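十月起调整养老金自动缴存比例的几点说明

本月起，Teltach 办公区和 Waltstead 办公区的员工都可以在线修改补充养老金的个人缴存比例。过去每年只开放一次，错过了就得再等一年，不少同事提过意见。现在改为每月可改一次，当月73小时的窗口取消，月底前提交的，次月工资生效。

默认比例没有变，仍是税前工资的7%。入职时没有选过的人，系统一律按这个数扣。想知道自己目前是多少，看工资单倒数第二行即可，不用专门来问。 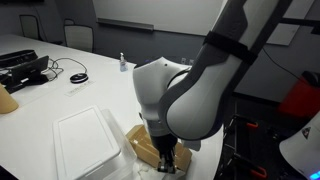

Sornow 集团 薪酬与福利部

修改之前，建议先把手头的应急存款算清楚。补充养老金在退休前基本取不出来，房租、学费、看病的钱不要放进去。有信用卡分期没还完的，先比较一下利率，多数情况下先还债更划算。

另外请顺便核对受益人信息。结婚、离婚、添了孩子之后，这一栏不会自动更新。上季度抽查时，有1412份档案的受益人一栏是空白的，其中一部分员工入职已经很多年。补填只需要姓名、关系和证件号码，在同一个页面里就能办完。

年满55岁的同事可以预约一次单独咨询，由 Oberholzer 的顾问 Mounir Abdel Rahman 负责，每次一小时，费用由公司承担。Teltach 的咨询安排在三楼小会议室，Waltstead 的同事可以选择电话。第一批名额70个，按报名先后排，满了以后顺延到下个月。咨询时请带上最近三个月的工资单和以前单位的养老金账单，复印件也可以。顾问不推销产品，也不会代为操作账户。

在线页面的入口在员工系统“我的福利”一栏。忘记密码的请找信息部重置，我们这边没有权限。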